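Chapter 15
Setting up and looking after a hand-held gripper station

What this chapter covers

15.1 The station and its parts
15.2 Preparing the table and board
15.3 Fitting and checking the grippers
15.4 Cables
15.5 The first trial of the day
15.6 Keeping the station log
15.7 Common faults

Before you start you should have read Chapter 12 on finger mechanisms and the section of Chapter 14 that deals with safe working around rails and moving frames. You will need the station record sheet from the back of the book, a set of feeler gauges, a small hex key set and a lint-free cloth.

Words used in this chapter

Finger gap: the distance between the gripping faces when the fingers are at rest.
Home position: the place on the board where a part is put before each trial.
Marker plate: the flat plate carried on top of a gripper, by which its position is followed.
Play: unwanted movement between parts that should be held firmly together.
Trial: one complete run of a handling task, from home position to finish.

15.1 The station and its parts

Most of the machines in this book move by themselves. The station in this chapter does not. A person holds a gripper in each hand and carries out a handling task with them, and the movements are recorded so that they can be used later to teach an arm. The fingers are of the same type as those fitted to the arm, and for this reason a fault in the hand-held unit matters as much as a fault in the arm itself. If the fingers are bent, every trial recorded with them is a trial with bent fingers.

The examples are taken from the Kenano stations at the Flullolstead training workshop, where the layout was worked out by Elikem Baidoo and Kekeli Alhassan. Other makes differ in the shape of the handle and the way the fingers are driven, but the order of work is the same.

For maintenance purposes a station is treated as four groups: the table and board, the grippers, the cables, and the objects being handled. Check them in that order. A fault in the board can look like a fault in the gripper, and a good deal of time is lost by people who take a gripper apart when the board has moved under it.

15.2 Preparing the table and board

Start with the table. Press down on each corner in turn. If it rocks, adjust the feet until it stands firm, then check the board again, as levelling the table will often shift it.

Wipe the board with a dry cloth. Do not use polish or any spray that leaves a film. A slippery board lets small parts slide away from the fingers as they close, and the person holding the gripper will begin to press down harder to make up for it. This wears the fingertips on their lower edge only, and the wear is hard to see until it is well advanced.

Line the board up with the marks on the table and check that it lies flat. A board that lifts at one corner should be changed. Packing it with card or tape is not a repair.

Keep the floor marking clear. On a shared floor each station has its own number and its own marked area, and anything left across the markings will sooner or later be kicked into the table. Hazard tape that has started to lift should be taken up and replaced.

15.3 Fitting and checking the grippers

Left and right units are built as mirror images of each other. They are not interchangeable. Check the mark on the handle before you pick one up, and put each back on its own hook.

Carry out the following checks with the unit unplugged.

Hold the gripper by the handle and try to turn the marker plate with your other hand. There should be no play at all. If it moves, tighten the screws a little at a time, working from one to the next, and then repeat the alignment procedure in Appendix C. A plate that has been moved and tightened again without alignment will give readings that look sensible and are wrong.

Look at the dots on the plate. Grease from the hand is the usual cause of poor readings. Clean the plate with the cloth and leave it to stand before use.

Close the fingers slowly. They should meet along their whole length. If they meet at the tips first, the finger carriers have spread; if they meet at the root first, one of the fingers has probably been dropped on its end. In either case change the pair. Never change one finger by itself.

Let the fingers open and measure the finger gap at the stop. When the unit is set up for small parts, the gap at the stop is 2 mm less than the full travel given on the data plate. Write the reading down even when it is correct. A gap that creeps by a small amount every week tells you that the stop is wearing, and you will only see this if the earlier readings are there to compare.

Fingertips are changed after 500 trials, or sooner if the surface has become shiny.

15.4 Cables

More stations are stopped by cables than by any other single cause. The cable has to follow the hand through every movement of the task, and it bends most sharply at the point where it leaves the back of the gripper.

Run your finger and thumb along the first hand's length of cable, starting at the gripper. You are feeling for flat spots, cracks in the outer cover, or a place where the cable bends more easily than it does elsewhere. Any of these means the cable is to be changed. Do not wrap it.

Leave enough slack for the hand to reach the far side of the board without pulling. Bring the slack down beside the board so that it does not lie across the working area. Then plug in both units, pick them up, and reach to all four corners. If you feel a tug at any point, move the cable clip and try again.

Cables on the floor should be kept away from the feet of the person at the table. Spare length is coiled loosely and tied with a fabric strap. Plastic ties are often pulled too tight and should not be used on signal cables.

15.5 The first trial of the day

Allow the station to run for 15 minutes before the first trial. During this time set out the objects named on the task card. They should be clean and undamaged, and they should be the same ones that were used when the task was begun. Changing a box for another of the same size but with a stiffer lid changes the task.

Place the larger object towards the back of the board and the small part at its home position in front. Pick up both grippers and hold them level, one on each side of the small part, with the fingers pointing inwards. Hold still until the display shows a steady reading for both units. If one reading drifts, put both grippers down and go back to the plate check in 15.3.
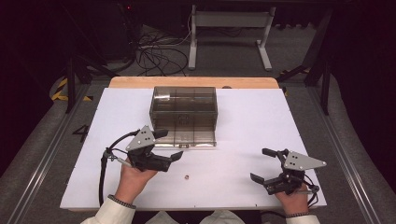 Figure 15.1 Left and right grippers held over the board, with a small round part in front of the lidded box.

Take note of the wrists in Figure 15.1. Bracelets, watches and loose cuffs can catch on a cable, and the Flullolstead rule is that anything which can slide down over the hand is taken off or pushed up under the sleeve before a trial begins.

Once the readings are steady, close each gripper on the small part in turn and lift it clear of the board. It should not turn between the fingers. Put it back at the home position and begin.

15.6 Keeping the station log

An entry is made at the start and end of each session, and again whenever a part is adjusted or changed. It gives the station number, the finger gap for each unit, the trial count, and the initials of the person who did the work. The entry below is from a Flullolstead log.

21/10/2024. Job 1183. Right unit, reading drifts when held still. Marker plate loose at rear screw. Tightened, aligned to Appendix C, gap checked and correct. Left unit checked at same time, no fault. K.A.

The entry is short, but the next person can see what was wrong, what was done, and that the alignment was repeated. Compare it with "Right gripper fixed", which was the whole of the entry for a similar fault the following December. The plate had not been aligned, and the trials recorded after it had to be thrown away.

15.7 Common faults

Reading drifts on one side only. Check the marker plate for play, then for dirt.

Reading drifts on both sides. Check the table and board. If these are sound, look for something that has been leant against the rails or the stand behind the table.

Fingers slow to open. Clean the slides with a dry brush. Use Sultora light grease on the slides if the manual for your unit allows it, and wipe off what is left over.

Small part slips when lifted. Check the fingertips for shine and change them as a pair.

Signal lost when the hand reaches forward. Check for slack, then change the cable.

Practice task

Work in pairs. One person carries out the checks in 15.2 to 15.4 on a station while the other fills in the record sheet. Change places and repeat on the same station without looking at the first sheet. Compare the finger gap readings. If they differ, measure again together and agree which of you was holding the gauge at an angle. Readers using the Nutsugah bench should take the gap at the handle end of the fingers, as set out in Appendix D.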